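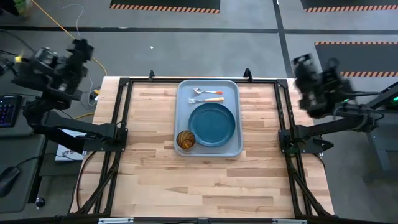
Tray, plate and the amber glass, on the butcher block.

Hi again, punch people! My inbox has been full of one question since Thanksgiving: can you make a big batch the night before without it tasting flat and sad? Yes, with a couple of tricks I stole from Joaquín Lucero, who used to run the bar at Skakulik and has poured for way bigger crowds than mine.

Mix the juice, the tea and the spirits up to 12 hours ahead and keep it all in the fridge, covered. Leave out anything fizzy until people are at the door. Citrus is the fussy one (lime especially), so I squeeze mine the same afternoon. And go easy on the sugar at first! You can stir in more syrup later, but a too-sweet punch for 18 people is a lot of punch to fix.

For ice, freeze a bundt pan of cranberry juice. It melts slowly and looks fancy for zero effort.

Rizwan Amarasinghe wrote in asking about a version with no alcohol. I swap the rum for strong cold black tea plus a spoonful of ginger syrup, and my sister's kids drink it by the gallon.

The full Clotska Punch recipe is in the Winter section, with the shopping list. Next issue is in March, all about iced coffee. Send me yours!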